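Joints and Gaps in Shared Work Tables: Cleaning, Leveling and Sealing

Project report, Furniture and Interiors Workshop, second year

1. Background

The Stotum building has a shared project room on the ground floor. Students from three programs use it for model making, packing, sewing and group work. The large work surface in the room is made by pushing separate tables together. This gives a big area when it is needed, and the tables can be pulled apart for smaller groups.

The arrangement has one weak point. Wherever two tables meet there is a joint, and the joints cause most of the complaints written in the room's logbook. Pencil lines jump when the paper crosses a joint. Glue runs into the gap and hardens. Crumbs, thread and eraser dust collect there and are missed when the surface is wiped. Our project was to find out how much trouble the joints cause and to try some cheap ways to improve them.

We did not want to replace the tables. The budget for the project was 60 dollars, and the room has to stay open during the semester.

2. What we wanted to find out

We started with these questions:

Where does dirt collect on a surface made of several panels?
Does a small difference in height matter to the people who work there?
Can a joint be filled or covered in a way that still lets the tables be separated?
How long does cleaning take before and after the change?

3. The logbook

The logbook had 244 entries when we started in October. Most of them were about things like missing scissors, the door code and booking conflicts. We read all of them and marked every entry that mentioned a gap, an edge, a crack or uneven tables. There were 50 of these.

The largest group was about drawing and cutting. People wrote that a knife had caught in the gap, or that a line drawn along a ruler had a kink in it. The next group was about dirt. The rest were mixed, including two complaints about small parts that fell through, and one from a sewing group whose fabric kept snagging.

The logbook is not a perfect source. People write in it when they are annoyed and do not write anything when the table works fine. Some of the entries were also hard to read.

4. Looking at the surface

We went over the top with a flashlight held low, a steel ruler and a set of feeler gauges borrowed from the metal shop. A low light shows height differences well. If one panel is higher than the next, it throws a narrow shadow along the joint.

The joints looked different from each other. Where the edges met tightly, the line was thin and hard to see from a standing position. Others were dark and clear along their whole length. A dark line does not always mean a wide gap. It can be a narrow gap that is deep or full of dirt, so we measured instead of judging by eye.

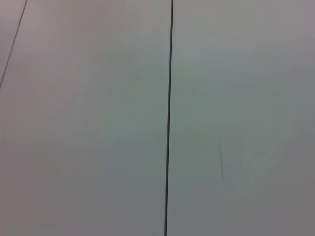 Why does a joint between two table panels look darker than the panels themselves?
Light does not reach far into a narrow gap, so the gap stays in shadow, and any dust or old glue inside it usually adds to the dark color.

We also checked the joints by hand. A fingertip moved slowly across a joint can feel a step that is too small to read on a ruler. Two of us did this separately, without talking, and wrote down which joints felt uneven. Our lists agreed except for one joint near the window.

5. Cleaning test

Before trying any repair we wanted to know how well the joints could be cleaned with what was already in the room. We used three methods: a damp microfiber cloth, a stiff nylon brush followed by the cloth, and a vacuum cleaner with a narrow nozzle followed by the cloth.

The cloth alone did poorly. It cleaned the flat panels well but pushed loose dust into the joint, and on the next pass some of it came out again as a gray streak. The brush loosened more, though it also threw dust onto the clean part of the table. The vacuum followed by the cloth gave the best result and made the least mess.

Dried glue did not come out with any of these. We removed it with a wooden scraper cut to a thin wedge. A metal blade would have been faster but we did not want to chip the edges.

We recommend working along the joint in one direction and wiping the panels last. When we wiped the panels first we had to do them twice.

6. Leveling

Most of the height differences came from the feet. The tables have adjustable feet, but several had been screwed all the way in, and the floor slopes slightly toward the drain near the sink. Leveling took one long afternoon. One person lay on the floor and turned the feet, one watched the spirit level, and one slid the ruler back and forth across the joint.

We learned to start with the table in the middle and work outward. On the first try we started at the wall, and the small errors added up so that the last table ended too high. We had to undo most of it and begin again.

After leveling, the joints that had felt uneven were much better. One joint still had a small step at one end. We think the panel itself is slightly bowed and the feet cannot correct that.

7. Filling and covering the joints

We tried three materials on separate joints and left them in place for normal use.

Clear tape. This was the cheapest and took a few minutes. It kept dust out of the gap, but the edges of the tape picked up lint and began to lift. Knives cut through it. It has to be replaced often and leaves some residue.

Foam strip. We bought a self-adhesive strip sold under the name Ziltotton and stuck it to the side of one table, below the top edge, then pushed the next table against it. The strip fills most of the gap from below and stops small parts from falling through. It does not make the top smooth, so dust still sits in the upper part of the joint. It is easier to reach with the vacuum than before. The tables can still be pulled apart.

Soft filler. We used a removable putty and smoothed it flush with a plastic card. It looked the best on the first day. By Friday it had cracked because someone had moved one of the tables, and pieces of it were stuck to a poster. We would only suggest it for tables that are never moved.

We considered clamps under the tops to hold the tables together. The Dreßler workshop downstairs lent us one pair to try. They held well, but they reduced the knee room, and people who sat at that spot complained.

8. Results

After leveling and fitting the foam strip, cleaning went faster, mainly because nobody had to scrape or go back to the same joint. Our timing was not very strict. The amount of dirt was different each day, and the person cleaning got better with practice. We have left our times out of the results for that reason.

The people who used the tables for drawing noticed the leveling more than anything else. Several asked if the tops had been replaced. People who used the room for packing or meetings did not notice any change.

We spent less than the budget. The strip was the main cost, and the rest went to cloths, a nozzle for the vacuum and the putty.

9. Problems and limits

We only tested one room. The floor slope made our case harder than it might be elsewhere. The foam strip has not been through a full year of use, and we do not know how the adhesive will hold up when the tables are moved often.

Our group also disagreed about cutting. Two of us thought that cutting should only be done on mats, in which case the gap matters less. The others pointed out that the mats in the room are smaller than the sheets people cut. We did not settle this and have left it out of the recommendations.

10. Recommendations

Level the tables at the start of each semester, beginning with the middle one.
Fit foam strip to the remaining joints, below the top edge.
Keep the narrow nozzle with the vacuum cleaner. Ours went missing twice.
Clean the joints first and the panels last.
For large drawings, place a single sheet of hardboard across the joint. The Inell studio on the second floor has one that can be borrowed.

The remaining roll of strip, the wooden scraper and the feeler gauge readings are in the gray cabinet, second shelf, in the box marked with the room number.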